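The Quiet Half of the Morning

Tormod Hägglund starts his day in the dark with a kitchen timer, a wool blanket, and one sentence. He picks the sentence the night before. On the morning I joined him it was "I can begin again," and for twenty minutes the two of us sat in his kitchen in Zilness and said it silently, let it go, found we'd wandered off to breakfast or the mail, and said it again.

I loved it. I should say that early, because I went up there as a person who has quit four meditation apps and one very expensive cushion. I expected to fidget, and I did fidget! But somewhere past the middle the words stopped sounding like something I was telling myself and started sounding like something I was hearing, and I have been getting up early ever since.

Hägglund has been teaching sentence practice, as he calls it, for most of his adult life. His students meet in living rooms, a library basement, and the back of a bakery that closes at two. The whole thing fits on an index card. You choose one line, you stay with it for a set time in the morning, and you come back to it for a few breaths whenever the day gives you an opening. The line can come from scripture, a poem, a grandmother. It should be short enough to remember while you're annoyed.

Where the sentences come from

Contemplative repetition is very old, and you can find some form of it almost anywhere people have prayed. Desert monks chewed over a verse of a psalm as they worked. Beads have been passing through fingers on several continents for centuries. Hägglund grew up with a Lutheran father who hummed the same hymn line while he shaved, and he thinks that was his first lesson.

"He would have been embarrassed to call it a practice," he told me. "He was shaving."

The modern version took shape when Hägglund met Konrad Mayrhofer, a former choir director who had moved to Ferrand and was running a Sunday evening silence for anyone who wanted one. Mayrhofer had noticed that his singers remembered their lines for years after a concert. One alto had carried a single phrase of a motet through a divorce. He wondered what would happen if people chose their lines on purpose, and the two men spent a winter trading letters about it. The result was a homemade booklet, Pluvuda, with 41 sentences in it and a great deal of white space. They printed 500 copies. I have one now, with a coffee ring on the back, and I'm told the coffee ring is common.

What the hour feels like

People ask me whether it's relaxing, and sometimes it is. Sometimes it's like holding a door open in the wind. On my third day at home my sentence was "Nothing is being asked of me," and I spent the entire sitting making a list of things that were being asked of me. I called Mayrhofer that afternoon, half expecting to be told I had done it wrong. He was delighted. He said the list had probably been there all along, humming under everything, and now I'd had a good look at it.

Then he told me to keep the same sentence for another week. I groaned out loud. It was the best advice I got.

By the fifth morning the list had become shorter and stranger. By the seventh I was sitting there with the sentence and the sound of the radiator, very content, thinking about almost nothing. I don't want to make it bigger than it was. I went and unloaded the dishwasher afterward. But I unloaded it slowly, and I liked the plates.

A word about place

Neither teacher cares much where you sit. Mayrhofer has students who practice on a bus, in a laundry room, in a parked car outside the school. Hägglund keeps to the same kitchen chair, though he says any chair would do once it got used to him. Both of them discourage building a special corner, at least in the first month. Use the home you have, at the hour you have, with the table where you already pay the bills.

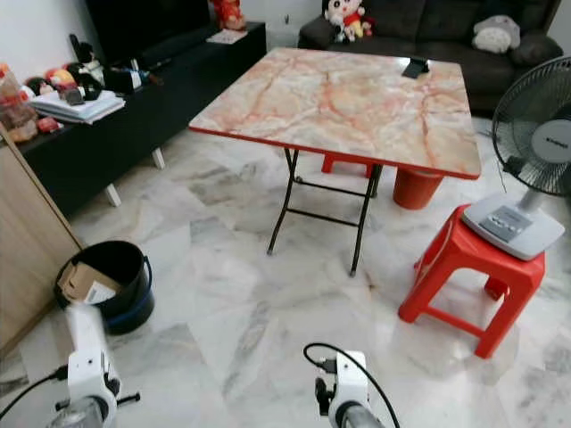
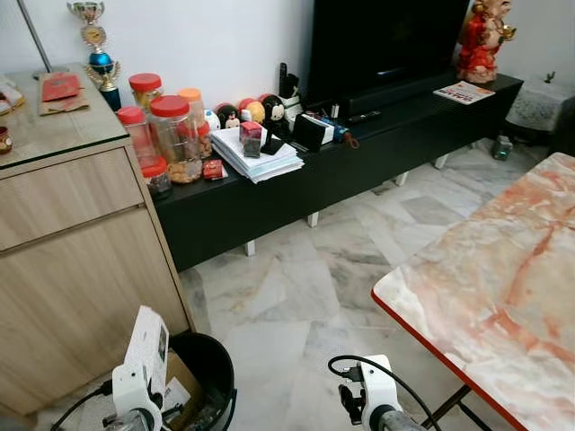
The trouble with good sentences

There is such a thing as a line that's too beautiful. Hägglund has watched newcomers choose something gorgeous and lofty and then spend their mornings admiring it. He steers them toward plainer words. "I can put this down" has done more work in his groups than anything with the word "radiance" in it.

A line can also be too pushy. If the sentence is an order ("Be calm"), the mind tends to behave like a teenager. If it claims something you flatly don't believe, you'll argue with it until the timer goes. The sweet spot is a statement you could almost agree with. You lean toward it a little each day.

In January I sat in with the Hustel group, which meets above a hardware store and takes its name from the street. They had all been working with the same words, "I am not the only one carrying this," and they went around the room afterward telling how it had gone. A retired bus driver had disliked it for days. A young father said it at every night feeding. One woman passed when her turn came, smiled, and poured the tea. I've sat through plenty of sharing circles with my toes curled in my shoes, and this one I could have stayed in all evening.

How to try it for a month

Both teachers suggest 30 days, and they are easygoing about the ones you miss. Start with five minutes if twenty sounds like a lot. Write your sentence on paper and leave it by the coffee maker. Say it inwardly at whatever pace your breath is going. When you notice you've drifted, pick the sentence back up without a speech about it.

Keep one sentence for at least a week before you trade it in. Tell one other person what it is, if you have someone who won't tease you too much. And at night, before the light goes off, say it once more and see whether it means what it meant that morning. Mine usually doesn't. "I can begin again" was a kind of pep talk at sunrise, and by bedtime it had turned into a forgiveness, mostly of me, for the emails.

Hägglund's own sentence hasn't changed since fall. I asked him what it was as I was putting on my boots, and he told me, and I wrote it on my hand so I wouldn't lose it on the drive. I'm starting with it tomorrow.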